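Cutenton Patchwork Wall Fabric

Sold by the panel. Binport warehouse, weekday pickup or delivery.

Cutenton is a woven fabric with a carpet-like face, made for covering walls in small rooms, booths and work corners. The pattern is a patchwork of rectangular blocks in magenta-purple, teal-blue, cream and tan, with fine striping woven through each block. It hides pinholes and small scuffs well, and it takes some of the echo out of a hard-walled space.

Panels are 70 inches tall and cut to width. Order the back wall and both side walls together if you can — dye lots vary a little, and the teal shows it most.

Fitting

Fix panels to a flat backing board with staples or hook tape. Leave the fabric in the room overnight before trimming. Wire baskets can be mounted over it with long screws and a washer behind each one.

Shown with a beige floor, a long white wire-mesh basket on the left wall, a black mesh organizer and a pencil cup. A pink garment is also in view. 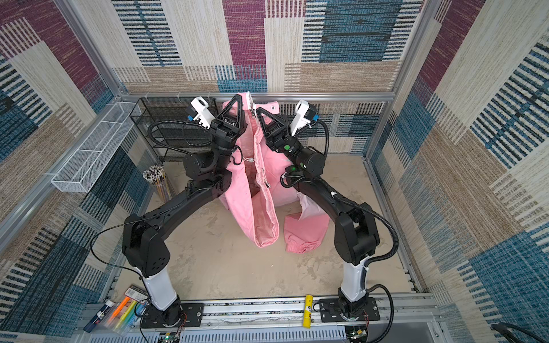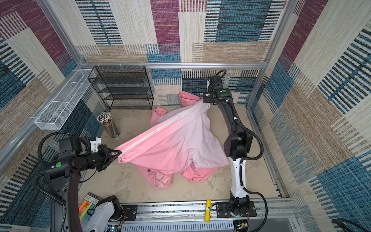

Ordering

Item no. 773, Michalski range
Minimum order: 6 panels
Trade price from 200 panels, on request
Backing board and hook tape sold separately under the Vemumik name

Vacuum with a soft brush. Blot spills with a damp cloth and do not scrub. Offcuts are not returnable. The next delivery of the cream-heavy lot is due in February.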